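工单主题:Stiltus 平行夹爪与 Brirnholm 夹爪对比,床头柜抽屉任务
状态:处理中
提交项目:Cumon 家居操作
优先级:中

问题描述:
同一套控制器(Ranjbar),同一个床头柜,换夹爪后拉抽屉的成功率差别很大。Brirnholm 夹爪17次全部拉开,Stiltus 夹爪17次里有5次从圆木钮上滑脱。头部相机和腕部相机的画面如下。

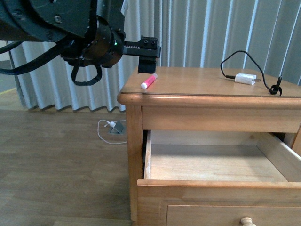
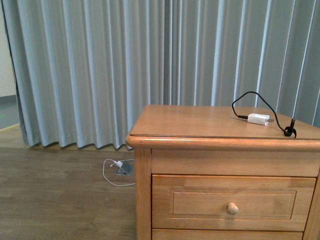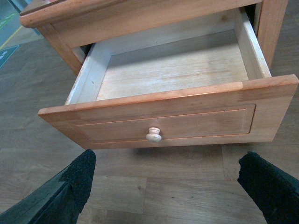
图1、图2为头部相机,图3为腕部相机。图1和图3中抽屉已拉开。

环境:
床头柜靠窗帘放置,地面为木纹地板。桌面上的白色电源适配器和黑色线不参与本任务,测试期间不要挪动,否则头部相机的参考画面对不上。
控制器固件两次测试一致,速度上限没有改过。

排查记录:

1. 先怀疑标定。重新做了腕部相机手眼标定,残差正常。滑脱次数没有变化,排除。

2. 检查夹持力。Stiltus 的默认力矩档位是4,Brirnholm 的驱动里没有档位,直接给电流值。两边单位不同,之前的对比表里把它们写在同一列,已改成两列。

3. 看腕部相机录像。滑脱都发生在开始回拉的头一秒内,指尖垫片夹在木钮的帽沿上,没有夹到后面较细的颈部。木钮是蘑菇头形状,帽沿是弧面,一受力就往外滑。

4. 把接近深度增加5毫米,重跑17次,滑脱1次。那一次是接近时手指碰到抽屉面板,控制器报接触力超限后提前闭合。

5. 深度不变,接近段末尾降速,再跑17次,没有滑脱,没有报错。

6. 用同样的参数跑 Brirnholm,结果与之前相同。

补充:腕部相机在抽屉全部拉出后看不到柜体最里面,抽屉是否到位目前靠关节位置判断。头部相机可以看到抽屉是否打开,但手臂伸到柜面上方时会遮住一部分画面,两路图像要一起用。日志里头部相机比腕部相机晚152毫秒,对时间戳时记得补上。

当前结论:
滑脱由接近深度不足引起,夹爪本身没有故障,不需要退回 Stiltus 更换。之前的深度值是按 Brirnholm 的指长填的,换夹爪时没有跟着改。

待办:
- 把指长写进各夹爪的配置文件,控制器启动时读取
- 下层抽屉还没测,参数先沿用上层
- 关抽屉动作两种夹爪各补17次
- 对比表更新后传到 Cumon 项目目录

工单暂不关闭,等下层抽屉的数据。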